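4.2 Unopened purchases

Of the 156 households in the Kastham survey, most owned at least one set of household linen still in its wrapping. Respondents described these as "for best", an occasion which, on the evidence of the diaries, falls slightly less often than a leap year. Stankevičius found the same habit in Droltonach, where guests were given the old things and the good ones were kept safe from them. 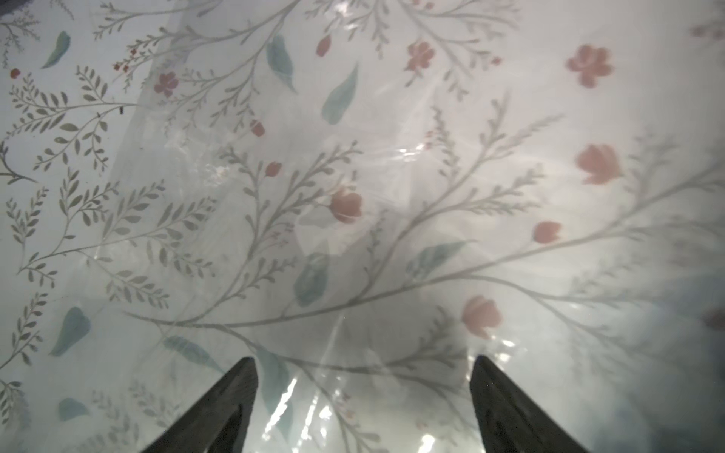 Figure 6. White material with a botanical print, under clear plastic film.

Wrapping mattered more than price. Once the film was off, an item entered ordinary use within days, however much it had cost. Toom calls this the "broken seal" effect and admits to owning three tablecloths he has never met. We asked respondents when they expected to open theirs. The commonest answer was Christmas; the second commonest was a change of subject.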